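Nornalex TG-3 Non-Curing Thermal Compound
Syringe, bench pack and refill cartridge

Overview
TG-3 is a gray, non-curing thermal compound for use between a processor lid and a heat sink base. It is supplied for repair benches, refurbishing shops and small assembly lines. The compound contains no metal particles and does not conduct electricity under normal use. It stays soft after application and can be removed with isopropyl alcohol and a lint-free wipe.

The formula replaces TG-2. The carrier oil was changed to reduce bleed at the edge of the joint. Part numbers for the old compound remain valid for reorders until stock is gone.

Pack sizes
TG-3/S: single syringe with cap and spreader
TG-3/B: bench pack, 19 syringes, no spreaders
TG-3/R: refill cartridge for Jandach hand dispensers

The refill cartridge does not fit the older Jandach bench dispenser with the threaded collar. An adapter is sold by Desmet under its own part number.

Surface preparation
Remove all old compound from both faces. Pads that have hardened should be lifted with a plastic scraper before solvent is used. Do not use a steel blade on a nickel-plated lid. Let the solvent dry fully. Handle the processor by its edges after cleaning, as skin oil leaves a film that the compound will not displace.

Compound is applied after the processor is seated and the load plate is closed. Check that the lever is under its hook before dispensing. Compound on the underside of the processor or in the socket must be removed before power is applied, and in most cases the board should be set aside for inspection.

Application
Dispense one small bead at the center of the lid. For long, narrow lids use a line along the long axis. Lower the heat sink straight down and tighten the screws in a cross pattern, a few turns each, until they stop. Do not lift the heat sink to check the spread. If it has been lifted, clean both faces and start again.

The spreader is meant for bare-die parts only. On lidded processors it tends to trap air.

Thermal cycling
TG-3 was put through 3,524 power cycles at the Dusau test bench by Lieven De Smet. Samples were opened at the end of the run and checked for pump-out, dry edges and separation. The full report, revised 9/21/21, is sent on request to account holders. Results for laptop heat pipes are not included.

Processors and sockets in service work
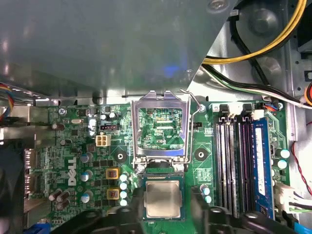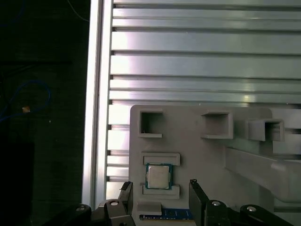 Storage and shelf life
Store capped, tip down, at room temperature and out of direct sun. Unopened syringes keep for 3 years from the date printed on the carton. Once opened, use within 2 years. A small amount of clear oil at the tip after long storage is normal. Discard the first bead and continue. Do not freeze.

Cartridges should be stored upright in the box they came in. A cartridge left in a dispenser overnight must have its nozzle capped.

Cleanup and disposal
Wipe off excess with a dry cloth first, then with alcohol. Acetone is not advised near plastic connectors. Empty syringes may go with general plant waste where local rules allow. The safety data sheet is packed with each carton and covers skin and eye contact.

Ordering
Bench packs and cartridges ship from stock. Single syringes are sold through dealers only. For cross-references to TG-2 part numbers or a copy of the cycling report, write to Amber Baert in technical sales and include your account number.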